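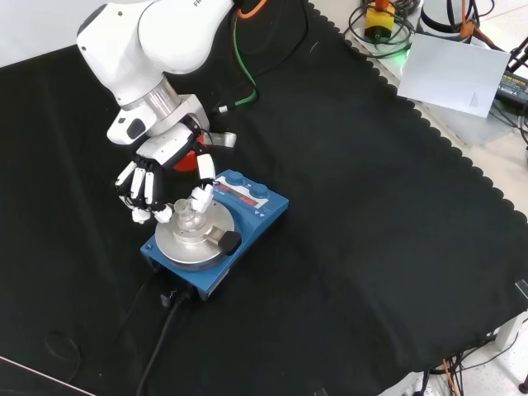 Tihomir Shehu wrote in to say that his arm stopped dead with the thumb over the glass, the screen said "joint hold," and he had no idea whether it was safe to put his own hand in there. Great question, and it gets its own section now, because a hold over a stirrer is the one fault almost every new Plikis bench runs into sooner or later.

Section 4. When the hand stops over the stirrer

4.1 What a hold is

A hold means that one of the finger joints asked for more current than its limit allows. The controller locks every joint in place and waits for you. The arm is still powered. The hand is still powered. So is the stirrer, which runs off its own plug and knows nothing about the arm's troubles!

That last point is the one to keep in your head. Stopping the robot does not stop the heat. Pressing the red stop button on the Plikis controller does not stop the heat either. If the plate was warming when the hold came, it goes on warming, with the fingers parked wherever they happened to be.

CAUTION: Treat the plate as hot after every hold, whatever the display says and whatever you remember setting. Glass and clamp rods stay hot long after the knob goes back to zero.

4.2 Before you touch anything

1. Say "hold" out loud if anyone else is in the room. It sounds silly for the first week and then it becomes a habit you'll be glad of.
2. Turn the heat knob on the stirrer down to zero. If you can't reach the knob without passing your arm under the hand, leave the knob alone and switch off the outlet at the wall.
3. Turn the stir knob down slowly. A fast stop can throw the stir bar against the glass.
4. Press the stop button on the controller. The status light goes from amber to red.
5. Write down the joint number and the code on the screen. Do this now. The code clears when you restart, and support will ask for it.

Note: Don't pull the stirrer's power cord to shut it off. The cord comes out at the front of the unit, on the same side you're leaning in from, and a hard tug can slide the whole stirrer along the bench cloth with the vessel still on it.

4.3 Freeing the hand

The good news is that the fingers are wonderfully easy to move once the brakes are off – the people who designed this hand clearly got stuck a few times themselves.

1. Put on heat-resistant gloves and eye protection.
2. On the controller, choose Service, then Release Fingers. Leave the arm brakes on. Only the fingers should go soft.
3. Open the thumb first, moving it straight away from the vessel. The fingers can stay where they are.
4. Check that nothing is caught on the clamp knob or the rod. If a finger is hooked under the rod, loosen the clamp with one hand and support the vessel holder with the other.
5. Step back and choose Service, then Raise Arm. The arm climbs 200 mm at its slowest speed and stops.
6. Take the vessel off the plate with tongs and set it on a heat-proof mat.

CAUTION: Never choose Release All over a stirrer. It lets the arm brakes go too, and the arm will drop. Ryota Nagano did exactly this during our December testing and lost a vessel and a perfectly good afternoon. The menu now asks you twice. Please read it both times.

4.4 Finding the cause

Nearly all the holds we've traced come down to one of the following.

Code 43, thumb only. The thumb touched something before it expected to. Usually the stirrer has moved since the last teach. Check it against your corner marks and put it back, or teach the approach point again (Section 3.6).

Code 43, all fingers. The whole hand came down too low. Look at the tool offset. If you recently swapped the hand or the wrist ring, the old offset may still be loaded.

Code 51. A joint is too warm. Hovering over a heated plate for a long time will do this even when nothing is being gripped. Add a side parking point to your program so the hand waits well away from the plate between steps.

Code 60. The signal to the hand dropped out. Go over the cables one at a time, from the connector by the arm all the way back to the controller. Toshiko Morikawa found one on her bench that looked fully seated and wasn't, and the only way to tell was to press it until it clicked.

Note: Keep slack cable out of the arm's reach. A loop lying on the cloth can snag during a raise, and then you'll get a second hold before you've cleared the first.

4.5 Restarting

1. With the vessel still off the plate, twist the stop button to release it.
2. Choose Home and watch the full move with a hand near the button.
3. Run the pick with an empty vessel and the heat off. Run it again at normal speed.
4. If both runs are clean, bring back the heat, then the sample.

If the same code comes up again on the empty run, don't keep restarting. Save the log (the file holds the last 1,230 events, which is plenty) and send it to support with the joint number you wrote down in 4.2. Osamu Murakami reads these himself and loves a strange one – include a sketch of where your stirrer sits, and tell him what was in the vessel.

Section 4 revised 11 August 2020. For holds during pouring, see Section 5.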